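Phelan Releases Version 2 of Kokow Garment Care Labeling Guide

21 May 2021

Phelan, a supplier of woven and printed labels to clothing makers, has released the second version of its Kokow care labeling guide. The guide sets out how washing, drying and ironing instructions should be laid out on labels sewn into shirts, trousers and light outerwear. It replaces the first version in full.

The main change is to the order of information. In version 1, fiber content and care symbols could be placed on either side of the label. Version 2 puts fiber content on the front, care symbols directly under it, and any written instructions on the back. The size code moves to a separate tab, sewn at the left side seam for shirts and at the center back waist for trousers.

Minimum lettering height has also been raised. Phelan tested printed labels on 547 garments taken from regular production at Trovex, a contract sewing company that makes shirts and trousers for several store labels. Each garment went through 18 home laundry cycles and was then checked for legibility, edge fraying and loss of stitching. Lettering at the old minimum height failed the legibility check more often on satin tape than on coated cotton tape. The new minimum applies to both materials, so that a maker can switch tapes without redrawing the artwork.

"Most of the complaints we receive concern labels that can't be read after one season of wear," said Mairéad Ó Dubhghaill, technical manager for labeling at Phelan. "The symbols hold up fairly well. The small written lines under them are the first to go, and those are often the lines that tell the owner to wash dark colors separately or to keep the iron off a print." 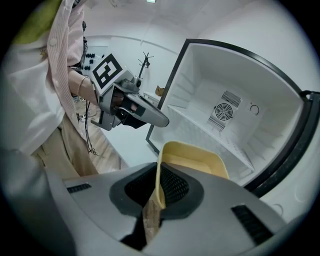 A finely striped shirt in pale pink, worn with khaki trousers.

Version 2 adds a section on yarn-dyed stripes and checks, which the earlier guide treated together with solid colors. Makers are now asked to test the darkest and lightest yarns in a striped cloth separately for color transfer and to base the wash temperature on the weaker result. Where a shirt has contrast trim at the collar or placket, the trim is tested as its own material and the lower temperature is used for the whole garment.

The section on buttons has been shortened. Guidance on shank buttons has been moved to an appendix, and the table of thread weights has been removed. Makers who still need the table can find it in version 1, which will stay available for download until December.

Labels produced to the new layout are sewn in with a folded end on both sides. Single-fold loop labels remain acceptable for trousers but are no longer recommended for shirts in cloth lighter than poplin, where the cut end can rub against the skin. Heat-transfer labels are covered for the first time, with limits on placement near seams and pleats.

Plindetti, which supplies artwork software to label printers, has updated its templates to match the guide. The templates cover 3 label widths and can be opened in earlier releases of the software, although the automatic height check works only in the current one. Existing customer artwork isn't converted automatically and should be reviewed line by line before printing.

Makers holding stock of version 1 labels may use it up. Phelan will accept repeat orders for the old layout until December, after which all new orders will be printed to version 2. Orders with both layouts in one shipment must list them on separate lines of the order form.

The guide is free to current Phelan customers through their account page. Printed copies and sample label cards can be requested from the Phelan labeling desk.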